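3.2 Study sites and recruitment

The study took place in two towns, Okport and Tremblay, which share a hospital district but differ in how older residents get their groceries. Okport has one full-size supermarket on the edge of town and a bus that passes it hourly. Tremblay has two smaller stores within walking distance of most of the older housing. We chose the pair because earlier survey work in the district found similar incomes in both towns, so that travel to the store would be the main difference between them.

Households were eligible if at least one member was 65 or older and if that person did half or more of the household's food shopping. We mailed invitations to addresses drawn from the district's property roll and followed up once by telephone. Households that had moved in during the previous year were left out, as their shopping habits might still have been settling. In all, 149 households completed the full diary period. Five more began but stopped in the first week, and their records are not used in any of the analyses below.

3.3 Shopping diaries

Each household kept a paper diary. For every trip the shopper wrote down the store, the time they left home and the time they got back, how they traveled, and whether anyone went with them. Receipts were stapled to the page where they were available. If a receipt was missing, the shopper listed the items from memory and marked the page with an R for "recalled." The final data set holds 3,114 trips. Recalled pages were kept for counts of trips but dropped from the analysis of spending.

We used paper after a short pilot in which older participants filled in a phone-based form. Pilot participants tended to enter several trips at once at the end of the week, and departure times were often rounded to the hour. Paper diaries had the same problem to a smaller degree. The rounding is discussed again in Section 5.

Diaries were collected every second Tuesday by one of two field staff, Natalia Ponce in Okport and Jaxon Grewal in Tremblay. At each visit they went over the pages with the shopper and asked about anything unclear. These visits took about half an hour. The staff did not correct entries themselves; the shopper made any change in a different color of ink so that the first version could still be read.

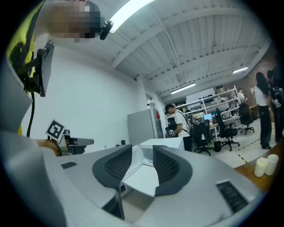

Figure 2. Person in a yellow-green shirt and a white table.

Trips were then sorted by purpose. A main trip was one the shopper called their regular shop or one in which 12 or more separate items were bought. A top-up trip was any other trip with food on the receipt. Trips to pharmacies and hardware stores were kept only if food was bought, which happened more often than we had expected, mostly milk and bread. Trips made by a relative or neighbor on the shopper's behalf were recorded on a separate page and are treated in Section 4.4.

Two coders worked on the purpose categories independently. Where they disagreed, the page was read again by Ghislain Després, who had not seen either coder's choice. Most disagreements were over trips that combined a meal out with a small purchase. We settled on counting these as top-up trips when the purchase was taken home and leaving them out when it was eaten on the way.

3.4 Travel measures

Walking distance from each home to each store was measured along streets and public footpaths. Straight-line distance is easier to compute but gives a poor picture in Okport, where the rail line can be crossed at only a few points. A home that looks close to the supermarket on a map may be a long walk from it. We also recorded whether the route had a sidewalk for its whole length and whether it included a hill steep enough to be mentioned by the shopper in the opening interview.

For bus trips we used the printed timetable together with the diary times. Waiting time was taken as the gap between leaving home and the next scheduled departure, less the walk to the stop. This overstates the wait for people who know the timetable well and stop to talk on the way, and several said that they did. We have no means of separating the two from the diary alone.

Car trips were split by whether the shopper drove or was driven. The distinction matters for the results. Shoppers who were driven went less often and bought more each time, and their departure times followed the driver's schedule more than the store's quiet hours.

3.5 Interviews

A second interview was held with a smaller group in October, after the diaries had been closed. Rosaire Sutherland and Jocelyn Vachon carried out these interviews in French or English as the participant preferred. The questions covered which foods the shopper avoided buying because of weight, how they carried bags home, and what they did in bad weather. Participants were also asked to describe the last time they had run out of something and how they had managed.

Interviews were recorded with consent and typed up in the language in which they were given. Quotations from French interviews appear in Section 4 in our own translation. Names and street names have been changed throughout, and store names have been replaced with general descriptions where a shopper was critical of a particular store.

3.6 Limits of the design

The sample leans toward people who are well enough to shop and willing to write. Older residents who depend fully on others for food are missing from it, and so are those with poor eyesight, except where a spouse kept the diary. The diary may also have changed what people did. A few said they had put off a small trip to avoid writing it down, while one man in Tremblay said he went out more so that his pages would not look empty.

We did not collect data in the coldest months, when sidewalks in both towns are often icy. The interview answers about bad weather go some way toward filling this gap — but they are reports of habit and should be read as such. Differences between the towns in Section 4 therefore apply to the milder part of the year.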